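August
By Nneka Obi

Print this page
E-mail this page

One Bowl, One Toy: notes for my talk at the Nollisance family morning

(Slow down at the start. Let people find a chair and finish their coffee.)

Good morning, everybody, and thank you for having me back. I see some of you have brought the grandparents this time, and I'm so glad, as it was my own grandmother who got me thinking about bowls in the first place. She had one by the back door and everything in the house ended up in it sooner or later – keys, buttons, half a candle, my brother's marbles.

I'm going to talk for 15 minutes about putting things away with very small children, and then we'll open up the toy library and you can try it yourselves.

(Hold up the big lidded crate. Let it be heavy.)

We had 2 of these at Varnurent when I started, and I loved them dearly and they were hopeless. A child of three looks into a deep crate and sees a dark heap. She tips it out to find the one thing she wanted, and then we ask her to put back all the rest! I'd be cross too. The catalog at that time ran to 246 toys, and I believe half of them lived at the bottom of a crate from one year to the next.

So we went shallow. A plain wooden bowl, low enough that a child can look right over the rim. One toy goes in. If the mood is good, another toy goes in. Then you stop and have a snack.

(Pause here. Somebody usually asks about baskets. Baskets are fine, but the weave catches on little loops and labels.)

A word on what to put in the bowl. I always start with the soft play food, and with red things above all, as you can spot them from across a room. Fruit is lovely for this because children already know that fruit goes in a bowl. You don't have to teach it. Mrs. Chukwu's group did a whole week on it and the parents told me the real apples at home were being put away too, one or two with bites out of them.

Soft toys forgive a bad aim. They land quietly, which matters a great deal if you live upstairs from someone, and a toy that misses can just be picked up and tried again. Please don't clap every single time. I used to, and I had one little boy who took everything out again so he could have more clapping.

(Sponge. Don't forget the sponge, I left it out last time.)

I like a sponge on the table as well. At our house it has its own job at the end, when the table gets a wipe, and the children fight over who does it. It also gives them something to sort: does this go in the bowl or does it stay out? You'll hear some very serious discussions about that.

(Then questions. Bowls are on the side table, Dovlow has the sign-out sheet, and it's 100 cents deposit, which the children find very grand.)

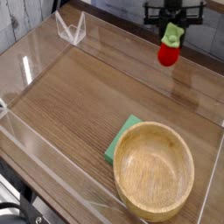
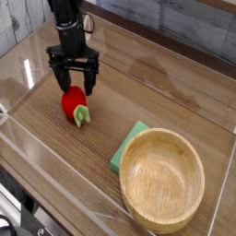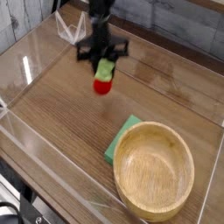 Soft red play food and a round wooden bowl on the tabletop.

Related items
Toy library opening times
Washing plush toys without losing the stuffing
Songs for the end of playtime
Notes from the spring talk: sharing a shelf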